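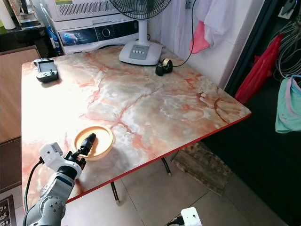
Most of what goes wrong with a home lawn goes wrong in the shed, well before anything gets near the grass. I've been looking after my own patch of couch (and my mum's, and for a while the neighbour's) for long enough to have made a mess of nearly every job going, and measuring out fertiliser is the one I used to botch the most. I'd shake it straight from the bag into the spreader and hope. These days I tip each batch into something shallow first. A round plastic lid with a raised rim, like the orange-yellow one on the marble-patterned table, does the job nicely if it came off a decent-sized container. You can see the clumps, squash them with the back of a spoon, and pick out any bits of bag string before they jam the spreader. Keep that lid for the garden from then on and don't let it drift back into the kitchen!

Work out your lawn area once and write it on the shed wall. Mine is 213 square metres out the back, and I know that because I finally got the long tape out instead of guessing. I'd been telling people it was much bigger, so I'd been overfeeding it for years and then wondering why I was mowing constantly. Leave out the garden beds, the path, the bit under the trampoline where nothing grows anyway. If your yard is a funny shape, chop it into rectangles and triangles on a scrap of paper and add them up. Mum's place out at Jirnden is all curves and it still only took one cup of tea.

Once you've got the area, check the rate on the bag and weigh out what you need on a cheap set of kitchen scales (again, a set that lives in the shed). Then split it into two halves. Put the first half out walking up and down, and the second half walking side to side. You get far fewer stripes that way. I skipped this one spring and had a lawn like a deckchair until nearly Christmas.

Spreader settings are a bit of a lucky dip. The number on the dial of mine has never matched the number on any bag I've bought, so I start lower than it says and go over the lawn again if there's some left. Shut the hopper before you stop walking, and fill it on the driveway or over a tarp, never on the grass. A spill on concrete can be swept up and used. A spill on the lawn gives you a dead brown circle the size of a dinner plate, and I have had a few of those. Sweep the driveway properly too, before you hose anything – the granules leave rusty little freckles if they've got iron in them, and they shouldn't be going down the stormwater drain in any case.

Water it in straight after, unless your bag says to leave it sitting on the leaf, as some weed-and-feed types do. Read that part twice. I used to go by the forecast and got caught out by rain that never showed up, so now I just put the sprinkler on. To see how much water is landing, stand a few old tuna tins around the lawn and check them when you turn the tap off. The far corner by my fence was getting next to nothing. I'd blamed grubs for that corner for ages.

Storage next, and I'm a bit of a nag about it. Opened fertiliser drinks up the damp and sets like a brick. I roll the top down tight, clip it with a big bulldog clip and stand the whole bag inside a lidded bin, up off the concrete on a couple of offcuts of timber. Keep the label with it! If you tip the stuff into a tub, cut the panel with the rates and the safety directions off the bag and tape it to the outside. Weedkiller stays in the bottle it came in, up high and locked away from kids and the dog.

Hywel Dafis, from our garden club, put me on to sharpening the mower blades at the start of the season and again halfway through. The tips of the grass used to go whitish a day or two after I'd mowed and I'd put it down to the heat. Blunt blades, that was all. Pull the spark plug lead off first (or take the battery out), wear thick gloves, and take a photo of how the blade sits so you don't put it back upside down. Ask me how I know.

Over winter I do very little. I rake off the leaves, lift the mower height a notch and stay off the grass on frosty mornings, and in June I give the spreader a proper wash and let it dry in the sun with the hopper open. A wipe of light oil on the axle and it's ready for when the soil warms up again.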